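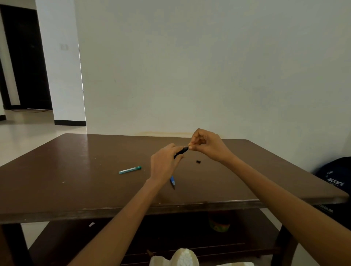
The Skedine stopped drawing at ten to seven on Friday evening, right in the middle of a wedding order from Nukell. The arm was still going round, mind you, swishing back and forth over the card as if it was having a lovely time, but no ink was coming out. It had done 3,063 place cards by then and I'd been rather proud of it.

The manual says to check the pen before you touch the machine. I'd already had the side panel off, of course – and put it back on, with one screw left over that I still can't place. So I gave in and took the black pen to the brown table, where the light's better, and fetched a couple of other things out of the drawer to see what else might fit the holder.

I had them all side by side in the end, green, blue and black, and kept going back to the black. 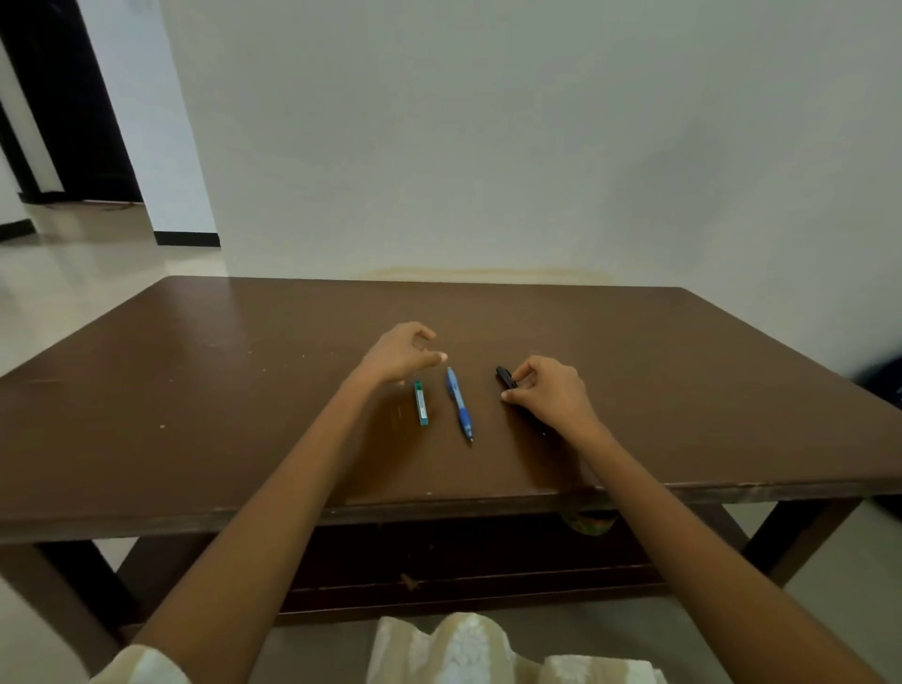

## Saturday, just gone midnight

The blue was too thin. The holder closed right up and it still slid through, so I wrapped it in masking tape and the Skedine drew me one beautiful capital B and flung it on the floor!

Back to the black one, then. I set it 12 millimetres proud of the clamp, like the book says, and got nothing. At 13 it scratched. I dropped the arm speed to 60, said something rude, and pressed go.

It wrote "Table Four" in that daft curly lettering, clean as you like. I made a cup of tea and sat on the stairs listening to it work.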